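Speaker notes — Skin Care Counter Staff Seminar, Fumalbridge
November 12, 2022
Speaker: Nouhaila Fawzy, Ekström Training Office
Session 2: Reading and explaining sunscreen labels

Opening
Welcome the attendees and thank Barrett Tillman for the introduction. Remind the room that printed handouts are on the registration table and that questions are held until the end of each part.

State the purpose of the session. Counter staff are asked about sun protection more often than any other subject, and the answers customers receive differ from one store to the next. The Ekström Training Office wishes those answers to be consistent.

Part one: what the number means
The sun protection factor describes protection against the rays that chiefly cause sunburn. It is measured in a laboratory with a generous, even layer of product. Most people apply far less than that at home, and the protection they receive falls accordingly.

Staff should not tell a customer that a factor of 30 allows 30 times as long in the sun. Ask the room who has heard this said at a counter. Allow a moment for replies.

The words "broad spectrum" refer to protection that extends to the longer rays, which contribute to early lines and uneven tone. Customers with dark skin are sometimes told they have no need of this. Correct the point plainly.

Part two: mineral and chemical filters
Mineral filters are zinc oxide and titanium dioxide. They may leave a pale cast, and tinted versions are often the better suggestion for deeper skin tones. Chemical filters usually feel lighter but can sting around the eyes. Neither group is suitable for every customer — a patch test on the inner arm is a fair recommendation for anyone who reports sensitive skin.

Change slide. 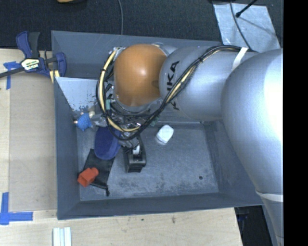 Slide 6. KUKA robot arm over an open gray bin.

Part three: makeup with sun protection
Foundation and powder with a stated factor are welcome additions, but few people wear enough of either to reach the figure on the package. Advise a separate sunscreen as the last step of skin care, allowed to settle before makeup is applied. If the foundation pills or separates, suggest a thinner layer of moisturizer first.

Reapplication is every two hours outdoors, and after swimming or heavy sweating. Lenni Pelkonen will show reapplication over finished makeup at the side table during the break. Keep this part short so that her demonstration starts on time.

Part four: what staff may not say
No sunscreen is to be described as waterproof or as a complete block. Questions about moles, rashes or prescription creams are referred to a doctor or pharmacist. Expired products are not to be used as testers under any circumstances.

Questions
If asked about the Prustov range, say that labels are under review and refer the question to Trygve Torvik.
If asked about children under six months, refer the parent to a pediatrician.

Closing items
Sign-in sheets go to Ebbe Løken before lunch. Certificates will be mailed to stores. The next seminar takes place in March at Brerkow and will deal with cleansers.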